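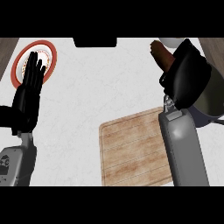 Home | News | Meetings | Fleet | Contact

Cakden Shared Car Club
Minutes of the members' meeting
Thursday, January 30, 2025
Minutes taken by Kirsty Moffat

Present: Amarachi Akinola (chair), Hrvoje Papadopoulos, Dagný Thorlacius, Kirsty Moffat
Apologies: Gisela Reinholz

1. Minutes of the last meeting
Agreed, with one correction. The winter tyres were fitted at Ostermann, not at the Prunau garage.

2. Replacing the estate car
The estate has failed its MOT on rear brake pipes and a corroded subframe mount. Hrvoje had a verbal quote from Ostermann and thought the work was more than the car was worth. Dagný asked whether a second garage should look at it. Hrvoje said he would rather not pay for another inspection, but would ask Prunau if they would do it free.
Two replacements were discussed: a used diesel estate and a used electric hatchback with a stated range of 123 miles. Dagný was in favour of the electric car. Hrvoje pointed out that the Nidinberg run is 46 miles each way, which leaves little in hand in cold weather. Amarachi said most bookings are under 20 miles and the long trips could go to the van.
Agreed to arrange a test drive of the hatchback to Nidinberg and back, heater on, before deciding.
Action: Hrvoje, Dagný

3. Charging
If the electric car is chosen, a charge point will be needed at the Cakden yard. Gisela had sent a note saying the landlord has no objection in principle but wants to see the cable route. The grant would cover up to £100 of the survey fee.
Action: Gisela to send a sketch to the landlord

4. Cleaning and fuel
The van has come back twice with the fuel light on. Members are reminded to leave it at least a quarter full - the fuel card is in the door pocket. Dog hair was also mentioned. Kirsty to put a notice on the booking page.

5. Any other business
The spare key for the van is still missing. Amarachi will get a price for a new one.
Insurance renewal is due in June. To go on the next agenda.

Meeting closed.

Contact the club secretary | © Cakden Shared Car Club | Back to top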